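Notes > Robots > Learning from demonstrations

26 August 2022, by Sadia Khattak
Last updated: later in August, with a fix to the paragraph on the hold-out set

I promised a few of you a proper write-up of what we've been calling Stollow, and then I kept putting it off, first because the numbers weren't in and later because the numbers were in and I didn't believe them. So pour yourself something, since I'm going to take the long way around as usual.

The short version, for those who only came for that: we got a small arm to stop freezing above the thing it was supposed to pick up, and we did it by changing how we treat the recordings we train on. The model is the same one we had in the spring. The arm is the same, the cubes are the same, and so is the black cardboard box the cubes go into, whose corners are getting a bit soft by now.

If you haven't done this kind of work, the basic loop goes like so. A person drives the arm by hand through a task, again and again, and every run is saved as a recording of joint positions and camera pictures. Then a network is trained to look at the pictures and guess what the person would have done next. When it goes well it feels like magic (I still get a little silly about it, I admit), and when it goes badly you get an arm that glides over to a cube with great confidence and then just hangs there, trembling slightly, until somebody presses stop.
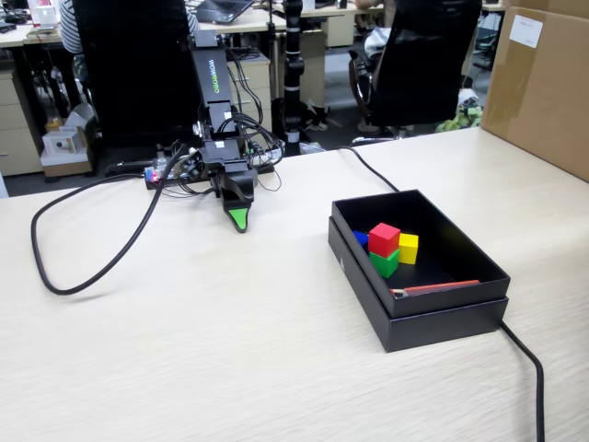 Small Arms Group, Clullomden Robotics Lab

The hanging was our problem for most of the summer. I had a long list of suspects. I thought it might be the lighting, because our tabletop is pale and throws back a lot of glare. I thought it might be the cable dragging on the base. For one rather embarrassing week I was sure it was the pencil-like stick we sometimes leave in the box as a distractor, and I went through every recording looking for it, and of course the arm froze just as happily when there was no stick anywhere.

Przemysław Kalinowski was the one who went back and watched the recordings at normal speed. I had been watching them sped up, to save time, and that hid the very thing I was looking for. At normal speed it's plain as day. Every person who drives the arm slows down just above the cube. They stop, they squint, they nudge a bit to the left, they stop again, and then they go down and close. We all do it! I do it worse than anyone. My recordings are mostly me thinking.

Now look at it from the side of the network. It sees a picture with a cube right below the fingers, and the recorded answer for that picture is, over and over, "don't move." The one moment where the person finally goes down is a tiny slice of the recording compared with all that dithering. So the network learns, quite sensibly, that the right thing to do above a cube is nothing. And once it's doing nothing, the next picture is the same as the last one, so it does nothing again, and there you are with your finger over the stop button.

People in the field have known about pauses in demonstrations for ages, and the usual cure is to cut out any stretch where the arm isn't moving. We tried that first. It helped with the freezing and broke something else, which took us a while to understand. Some of the pauses matter. When you close a gripper on a cube the arm itself stands still while the fingers come together, and if you throw away that stretch you teach the robot to lift before it has a grip. We had a lovely few days of watching it pinch at cubes and sail off to the box with nothing.

Stollow is our way of telling the two sorts of stillness apart. The name is a street in Stekside with a truly dreadful junction on it, where everybody waits and waits and then all goes at once, and it stuck.

What we do is go through each recording and ask, at every still moment, whether anything at all is changing that the joints can feel. If the fingers are moving, or the effort reading on the gripper is climbing, the stillness is doing some work and we leave it completely alone. If nothing is changing anywhere, we count it as thinking time. We don't delete thinking time outright, though. We squeeze it, so that a long pause becomes a short one, and the recorded answer for those frames is replaced with the first real movement that comes after. The network sees the cube below the fingers and is told, "the person is about to go down," when before it was told, "the person is doing nothing."

The squeezing turned out to matter more than I expected. With the pauses cut out entirely, the pictures jumped a little at each cut, and while that doesn't sound like much, the arm got twitchy. Leaving in a small piece of the pause seems to give it somewhere to settle. I don't have a better explanation than that, and Przemysław thinks even that one is too generous.
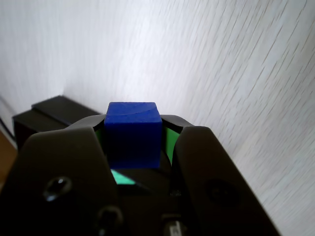

The blue cube in the gripper.

Closing on a cube is also the place where I got most nervous about our rule, so let me spend a little longer on it. The effort reading on a small gripper like ours is noisy. Sometimes it wobbles when nothing is touching anything, and sometimes it sits flat for a moment after contact. If the rule is too jumpy, it keeps all the dithering, and if it's too strict, it squeezes part of the grasp and we're back to pinching air. We ended up setting the threshold per recording, from the stretch at the very start when the arm is parked. It's simple and a little crude and I'm fond of it.

So, the numbers. We trained on 149 recordings, all of them made at the same table, by whoever was around and willing. Then we ran 18 trials with the plain version and 18 with Stollow, with the cube starting from the same marked spots both times. The plain version got the cube into the box in three of them. Stollow got it in 17 times. The one miss was a cube that caught on the rim and tipped back out onto the table, and I'd like to argue about that one, but I set the rules myself before we started.

Here is where I have to be a bit of a wet blanket about my own result. Eighteen is a small number of trials. It's one task, one table and one arm, and the cubes are friendly shapes that forgive a clumsy approach. I also chose the marked spots, and although I tried to spread them out, I know perfectly well where the recordings are thick and where they're thin. An earlier version of this post said that the recordings used to pick the amount of squeezing were kept apart from the training ones. That was wrong; they were part of the same pile, and the trials on the arm were the only separate test. Thank you to the reader who wrote in and asked.

I'd also love to know what happens with things that truly need a pause. Stacking is the obvious one. When you set one cube on top of another you do want to wait a beat and let it sit before you open the fingers, and I'm not at all sure that our rule would see that wait as useful. My guess is that it squeezes it, and that we knock over a lot of towers.

Kamath, the little program we use for playing back recordings, now has a view that shades the thinking time in one color and the working stillness in another, and if you take only one thing from all this rambling, let it be that you should look at your own recordings that way, slowly, at normal speed. Mine were humbling. There's a stretch in one where I hover over a cube for so long that I clearly remember being asked about lunch.

Stacking is next, as soon as I've re-taped the marks on the table. If you've tried something similar and it went badly, please write to me, I'd like to hear about those even more than the ones that worked.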